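Search this site Search

Weighing table is back at Trerkarlow

4/12/25

Good news for anyone who likes their baking exact – the weighing table has returned to the Trerkarlow kitchen room in Vurnville! It was a real hit in November, when more than 60 people came along to guess the weight of everyday kitchen things and then check them on the digital scale. The closest guess was just 2 grams out, for a jug of rice that came to 434 grams, and the cheer went right down the corridor. New this month are cups and squeeze bottles, which are much harder to judge than they look (do have a go at both). Sessions last an hour, places are free and children are very welcome – just turn up by 3.

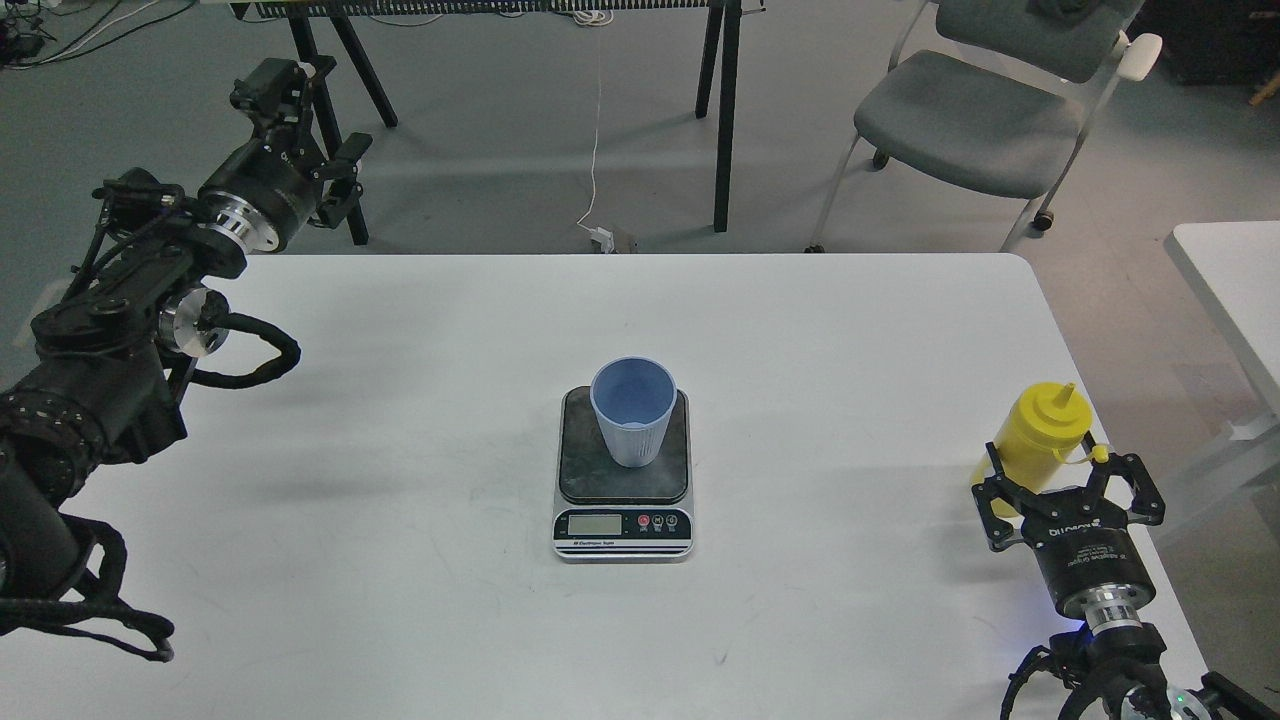 A pale blue cup on the scale, with a yellow squeeze bottle to the right.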